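Chapter 6
Paying Yourself: Wages, Drawings and Pensions in a Small Firm

Defne Bayram opened a shop in November selling reconditioned sewing machines. She called it Hernine, after nothing in particular, and by the following spring it was making money. She knew this because the bank balance went up. She then bought a sofa, a train ticket and a very good coat, all on the shop's card, and the bank balance went down. When her accountant asked how much she had been paid that year, she said she hadn't been paid anything. Her accountant looked at the coat.

Most owners of small firms begin in the same state of innocence. The money comes in, some of it goes out again, and the part that goes to the owner has no name. This chapter gives it one. In fact it gives it several, and the tax office treats each of them differently, so it is worth learning to tell them apart before the end of the year and not in the week after it.

6.1 Whose money is it?

The answer depends on the kind of business. A sole trader and the business are the same person in law. If Defne trades in her own name, the profit is hers as soon as it is earned, and she is taxed on it whether she spends it, saves it or leaves it in the till. What she takes out is called drawings. Drawings are not a cost of the business. Students put them in the expenses column every year, and every year we take them out again.

A company is another matter. Once Hernine becomes a company, it owns its own money, and Defne may own every share without owning a penny of what is in its account. To get at it she needs a proper route. She can be paid a wage as a director, she can receive a dividend as a shareholder, or the company can pay into a pension for her. She can also borrow from it, a route we shall come to in Chapter 7, with warnings.

6.2 A first look at the pension route

People in their twenties find pensions dull, and people in their fifties find them gripping. The authors have been both and can report that the change comes on quite suddenly.

Suppose the company pays 627 a month into a plan run by a provider we shall call Toveo. The payment leaves the company's account, is normally counted as a business cost, and lands in a fund that Defne cannot touch for many years. Compare this with a wage of the same amount, which is taxed on the way out and can be spent on coats by teatime. Which is better depends on her age, her other income and how much she trusts herself. She is 48, and on the last point she has asked us not to comment.

Two things should be checked before any payment is made: the yearly limit on what may go in, and whether the amount can be defended as a fair reward for the work done. Both are dealt with in full later in the chapter -- the second at some length, as people do argue about it. 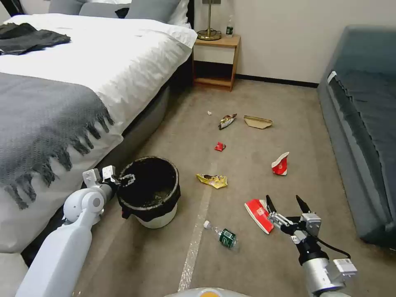 6.3 Words you will need

Drawings: money or goods taken out by a sole trader or partner for private use.

Dividend: a share of a company's profit after tax, paid to its shareholders. No profit, no dividend, however firmly the owner feels that one is due.

Director's loan: money a director owes to the company, or the company owes to the director. It often exists for months before anyone notices.

Employer contribution: a payment into a worker's pension made by the firm itself.

Before you read on

Find the last set of accounts for Coşkun and Zasia, the two firms from Chapter 2. One is a partnership and the other a company. For each, write down every sum that went to an owner and say which of the words above fits it. If one of them fits none of the words, keep a note of it. We shall need it in 6.4.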